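Student Project Report: Sorting a Jewelry Tin with Hand-Held Grippers
Course unit: Teaching Robots by Demonstration
17 October 2019

What we set out to check

The Vumanix handout claims that anyone can teach a robot a household task by doing it with a gripper in each hand. We had doubts. "Anyone" usually means someone who has practiced, and "household task" usually means moving a block. We picked jewelry out of a metal tin. Beads roll, cords knot, and the pieces hide each other.

Setup

We worked at a round table with a polka-dot cloth, in an ordinary furnished room in Kundville. Each hand held one gripper. Fingers, linkages and pads are all the demonstrator has to work with, so whatever the pads can't feel, the person can't feel either. We think the handout skips over this. The starting state was everything in the tin, tangled, with the large rose ornament in among the beads. 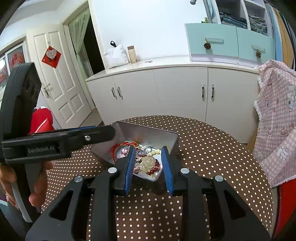 What we recorded

We planned 400 demonstrations and kept 81. A run was thrown out if a piece fell off the table, if the two grippers collided, or if the tracking was lost. That is a poor rate, and we would distrust any report on this task that leaves its own rate out.

Cords were the worst part. Pull on one and other things come with it. The tassel was the easiest item, as it is soft and the blue pads can close on it from both sides. Our success numbers lean on it more than they should. Strands of beads needed up to 3 tries, and the failed tries are in the data too, so a policy trained on it may learn to miss first.

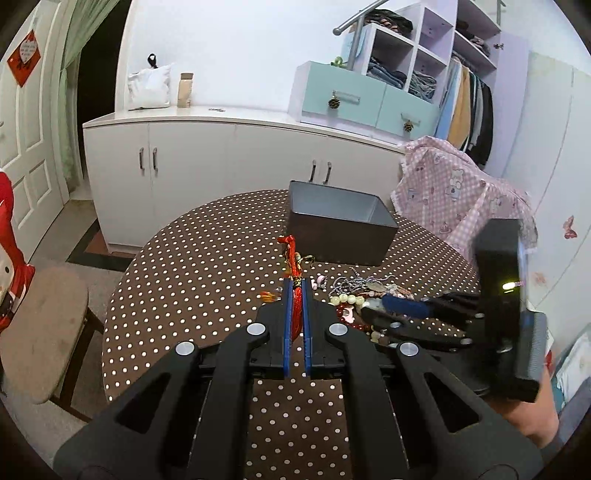

In the review session, Nikzad objected that failed tries are worth keeping, that a robot which has never seen a miss has no idea how to recover from one, and that we were cleaning the data to suit our own taste.

We take the point halfway. A recovery is useful if the second try differs from the first. In most of ours the demonstrator just squeezed again in the same spot.

What we can't claim

We trained nothing on a real arm. The 81 runs all use one table and one tin, and a different cloth might be enough to break whatever is learned from them. The handout suggests 2000 runs for a task of this type, with no word on where that number comes from.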